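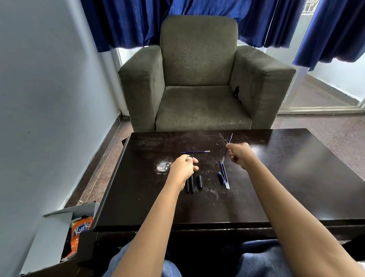 The ballpoint pen is a writing instrument that dispenses a thick, quick-drying ink over a small rotating ball set in a metal tip. It is the most widely used pen in homes, schools and offices, having largely displaced the fountain pen for everyday correspondence during the second half of the twentieth century.

2 comments 20 shares

Most retractable and capped models hold their ink in a separate refill, a narrow tube closed at one end by the writing tip. Ink colour is commonly blue, black or red, although green and purple refills are also sold. 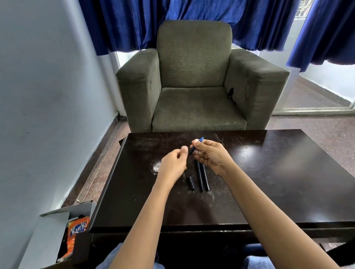

Ballpoint ink is an oil-based paste – considerably more viscous than fountain pen ink – and is therefore less inclined to leak or feather on cheap paper. Rollerball and gel pens use the same ball mechanism with thinner, water-based inks, and generally run out sooner.

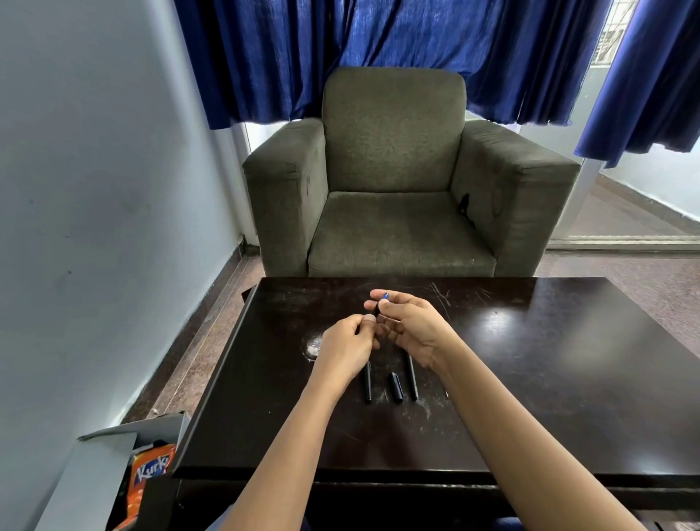 Refill sizes are only partly standardised. An international standard sets dimensions for several common types, but many manufacturers favour their own, and a refill of the correct length may still be too wide for a given barrel.

Last updated: Sat 10 October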